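How to fine-tune a grasping policy for crumpled aluminum foil

Posted 20 Dec 2025 by the Wirkirine project

In this tutorial we explain how we train a two-arm policy to take hold of crumpled foil. Foil is difficult for two reasons. It changes its shape with each touch, and it reflects the light, so the depth image has many holes. The method is the same one we used for cloth in February, with some changes in the data.

Before you start, you need the base checkpoint "Tanddale" and the recording tool "Kuipers", version 8 or later. Older versions do not save the finger currents, and the training will stop with an error.

Step 1. Record the demonstrations

Record 200 episodes by teleoperation. Begin each one with a new crumple, and put the foil on a different part of the table every time. Let only one hand grip first. The other hand waits above the table, open and still, until the first grip is closed.
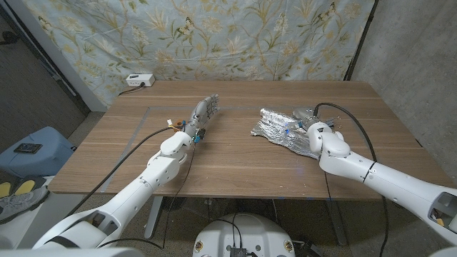
Right hand gripping the foil, left hand waiting above the table.

Step 2. Clean the data

Play every episode at double speed and delete those where the foil tears or leaves the table. In our set we deleted 16 episodes, so 184 stayed for training. Please do not delete the episodes with a failed first grip if the operator corrects it later. When we removed them, the policy closed its fingers on air and did not try again.

Step 3. Train

Start from the base checkpoint and freeze the image encoder. Use color images only and switch the depth input off. Set the action chunk to 8 steps. With longer chunks the hand reacted too late when the foil moved under the fingers.

Step 4. Check the result

Test first with the arm speed at half. Look at the finger current when the hand closes: it should rise slowly and then stay flat. If it jumps, the fingers are pressing on the table, and you should raise the grasp height a little in the Trunham config file and test again.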